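Feeding intervals for convalescent cats at Inby

The Inby shelter changed its feeding schedule for cats recovering from surgery in May. Cats now receive 6 small meals a day in place of 2 large ones, and each portion is weighed.

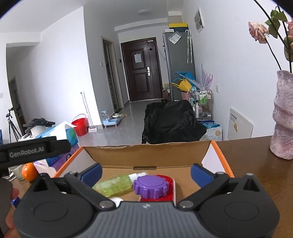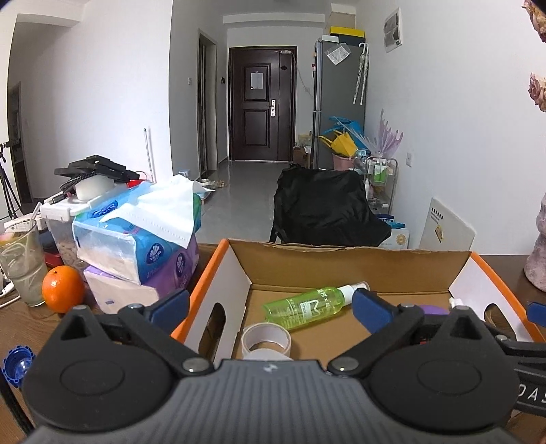 An open cardboard box with orange outer edges, in both pictures.

Weight is logged at 8 each morning, before food.

Related
Microchip checks at Prusitz
Butumholm cattery reopens

Comments
tabbyfan991: Does this include kittens?
Mac Mathúna: Ours eats better this way.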